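Madgate Business Center
Building 2: Shared Kitchens and Break Areas
Periodic Safety Inspection Checklist with Inspector Comments
Inspection period: April

Scope

This checklist applies to all shared kitchens, break areas and vending alcoves in Building 2. Tenant suites, the loading dock and the mechanical rooms are inspected under separate forms. Each item is marked Satisfactory, Needs Attention or Not Applicable. Items marked Needs Attention carry a comment and a due period. Tenants receive a copy of the completed form and are asked to keep it until the next inspection.

Section A. Exits and Walkways

A1. Exit doors open fully and close without being pushed.
Satisfactory. The door to the east stairwell is slow to latch in the last few inches of travel. The closer was adjusted during the visit and should be checked again next period.

A2. Exit signs are lit and can be read from all parts of the room.
Needs Attention. The sign over the second-floor corridor door is partly hidden by a hanging notice board. The board is to be moved to the side wall. Due within 30 days.

A3. Walkways are clear of boxes, carts and furniture.
Needs Attention. Cases of bottled water were stacked along the first-floor corridor, leaving less than the required width. Tenants were informed on site and the cases were moved before the inspector left. Deliveries must go directly to the storage closet. This comment also appeared on the previous form.

A4. Floor surfaces are even, dry and in good repair.
Satisfactory, with comment. The Lastix mat in front of the second-floor sink has begun to curl at one corner. Replace the mat if tape does not hold it flat.

A5. Emergency lighting works when tested.
Satisfactory in all areas.

Section B. Fire Protection

B1. Fire extinguishers are mounted, charged and tagged.
Satisfactory. The tag on the extinguisher by the vending alcove is faded. The service contractor will be asked for a new one.

B2. Smoke detectors are clean and free of covers, tape or paint.
Satisfactory.

B3. Sprinkler heads have proper clearance.
Needs Attention. Paper goods on the top shelf of the first-floor closet reach too near the ceiling. The top shelf is to be cleared and kept clear. Facilities will mark the maximum storage height on the wall. Due within 14 days.

B4. Evacuation plan is posted and current.
Needs Attention. The posted plan on the first floor shows the old reception area. A corrected plan has been ordered.

Section C. Electrical and Small Appliances

C1. Outlets near sinks are ground-fault protected and trip when tested.
Satisfactory on the first floor. On the second floor, the outlet left of the sink tripped but would not reset. It has been taken out of service and labeled. A licensed electrician must replace it. Do not remove the label.

C2. Cords and plugs show no cracks, scorching or exposed wire.
Satisfactory.

C3. Extension cords and power strips are not used for heating appliances.
Needs Attention. A power strip was found behind the second-floor coffee station, feeding both the coffee maker and the Skorell water boiler. The boiler is rated at 3,000 watts and must have its own circuit. It was unplugged during the visit and may not be used until a suitable outlet is provided.

C4. Toasters and similar appliances stand on a firm, level surface, with crumb trays emptied and nothing stored on top. 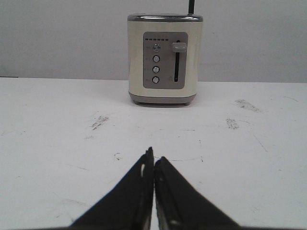 Satisfactory. Tenants are reminded that toasters and toaster ovens may not be placed under wall cabinets while in use, and that they should be unplugged at the end of the working day. Personal heating appliances brought from home must be approved by the property office first. The rating label must be readable. An 830-watt unit offered for approval this period was accepted after its cord and plug were checked.

C5. Microwave doors close properly and seals are intact.
Satisfactory. Both microwaves on the first floor need cleaning inside. Cleaning is a tenant duty under the kitchen rules.

C6. Electrical panel is accessible, with doors closed and circuits labeled.
Needs Attention. Circuit labels in the second-floor panel are handwritten and several cannot be read. New printed labels are required. Due before the next inspection.

Section D. Plumbing, Hot Water and Ventilation

D1. Sinks and drains run freely, with no leaks under the cabinet.
Needs Attention. Slow drip at the trap under the first-floor sink. A bucket had been placed under it, and the cabinet floor is swollen. Repair the trap, then replace the cabinet floor.

D2. Hot water temperature at the tap is within the safe range.
Satisfactory. The Hellström heater was serviced earlier in the year and the service sheet is on file.

D3. Exhaust fans run and grilles are free of grease and dust.
Satisfactory on the second floor. The first-floor fan runs but is noisy. Facilities will inspect the bearing.

Section E. Food Storage, Dishes and Cleaning

E1. Refrigerators hold 40 degrees Fahrenheit or below.
Satisfactory. No thermometer was present in the vending alcove refrigerator, so the inspector used a portable one. A permanent thermometer is to be supplied.

E2. Unlabeled or expired food is removed weekly.
Needs Attention. The weekly log has not been signed for the past two weeks. The tenant on duty was notified in writing.

E3. Cleaning products are stored away from food and kept in their original containers.
Needs Attention. One spray bottle under the second-floor sink had no label and was discarded. Refilled bottles must carry the product name and hazard wording.

E4. Trash and recycling containers have lids and are emptied daily.
Satisfactory.

E5. Shared bowls, plates and mugs are free of chips and cracks.
Satisfactory, with comment. Two chipped mugs were withdrawn from the first-floor cupboard. Broken ceramic items must be wrapped and marked before disposal to protect cleaning staff.

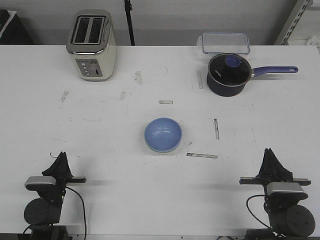
Section F. First Aid and Posted Information

F1. First aid kit is stocked and within date.
Needs Attention. Burn dressings in the second-floor kit have expired. Replace them and update the card inside the lid.

F2. Emergency telephone numbers are posted.
Satisfactory.

F3. Kitchen rules are posted at each sink.
Satisfactory on the second floor. Missing on the first floor.

Follow-Up

Tenants should report completed corrections to the property office, extension 58, and quote the item number. Items C1 and C3 will be visited again before the equipment is returned to use. All other open items will be reviewed at the next regular inspection. Any item left open for two periods in a row will be repaired by the property office and charged as stated in the lease.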